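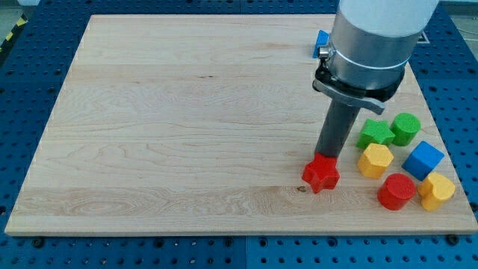

Ticket: Open day demo, arm stops partway through a push
Site: Stotcombe, demo hall
Opened by: Chinyere Ogunleye
Assigned to: Bent Bergmann
Status: Closed, one follow-up item open

Chinyere Ogunleye, 7:40 am
Good morning Bent, and sorry to land this on you before you've had your coffee. We open the doors at 11 and the block-pushing demo is misbehaving. The plan, as you know, is that a visitor names a shape, the operator types it in, and the arm slides that block across the maple board to the empty side. It was lovely all through the rehearsal. This morning it gets the rod down to the block, starts to push, goes a little way and then stops with a contact force warning. If I clear the warning it carries on as though nothing had happened, which is fine for me but not much fun with a row of school kids watching.

I've tried it with the red star, the blue cube and the yellow heart. The star is the worst of them. The cube made it all the way over twice, then stopped on the next go. I restarted the controller once and it made no difference. I haven't touched any of the settings, I promise.

Bent Bergmann, 7:58 am
Good morning Chinyere! No trouble at all, I was up anyway, and I'd much rather hear about it now than at five to eleven. Thank you for trying several shapes, that saves me asking. Could you tell me three things when you get a minute?

First, does the warning come at the same spot on the board each time, or does it wander? Second, is the clamping lever on the tool collar all the way closed? Please stop the arm fully before you put a hand anywhere near it. Third, did anyone move the board after the rehearsal, or swap it for a different one?

Chinyere Ogunleye, 8:15 am
It wanders. Sometimes it's right at the start, sometimes nearly at the far side. The lever is closed and the rod doesn't wiggle when I take hold of it (arm stopped, key in my pocket, before you ask).

The board, though. I rang the Laskowska people, who set up the hall for us last night, and yes, they lifted it off to wipe down the blue table and then put it back. They were very sweet about it and quite worried they'd broken something. I told them they hadn't. It looks the same to me, but I wasn't here when it was fitted the first time, so I wouldn't know what to look for.

Bent Bergmann, 8:22 am
Aha, well, please do tell them again that they haven't broken anything. I think I can guess. The demo program has a fixed height for the rod, and it was taught with the board where it sat in rehearsal. If the board is now a hair high on one side, the rod ends up pressing down on the block when it ought to be steering it, and the harder it presses the more the block drags. The blocks have that rough surface too, so they grip the wood more than you'd expect. The star would feel it first, I think. It's a fiddly shape to push.

So, with the arm parked and stopped:
1. Lift the board off and look underneath for grit, a bit of tape, a stray washer, anything.
2. Wipe the underside and the table with a dry cloth.
3. Set the board back down and press on each corner. It shouldn't rock.
4. Run the height check from the Festard menu, the one called "touch off," and write down the number for each corner.

Chinyere Ogunleye, 8:51 am
Found it! There was a folded scrap of paper towel stuck underneath, toward the back. I would never have seen it. The board sits flat now and doesn't rock at any corner. I ran the touch off, and all four corners came back inside the green band on the screen. I've put the numbers in the demo notebook.

Then I did 30 pushes, going round all the shapes in turn, and got 3 warnings, every one of them on the red star. Everything else went over beautifully.

Bent Bergmann, 9:04 am
Oh, very well done, that's most of it. For the star, go into the Ireo task file, find the approach height for that shape and raise it one step, then save it under a new name so we keep the old one. I suspect I set it a touch low in the first place — I was in a hurry the day I taught that one, and I'm sorry it came back to bite you.

Chinyere Ogunleye, 9:30 am
Raised it one step and saved it as a copy. Another 30 pushes, red star only this time, no warnings. I'm going to go and find some breakfast. Thank you, thank you.

Chinyere Ogunleye, 4:45 pm
Just closing this off. We ran the demo from opening until 4 and had one stop all day, when a visitor leaned on the emergency button with her elbow. She was mortified, poor thing, and I let her pick the next three shapes to make up for it. The heart was far and away the favorite. The green star got asked for a lot as well, mostly by people who wanted to see whether the arm would mix it up with the red one.

Bent Bergmann, 5:10 pm
That's lovely to hear, and I wish I'd been there for it. I've marked the fault as fixed. I'm leaving one item open in my own name, to add the corner check to the setup sheet ahead of the March visit, along with a line asking whoever cleans the table to let us know if the board has been lifted. I'll send you the draft to look over.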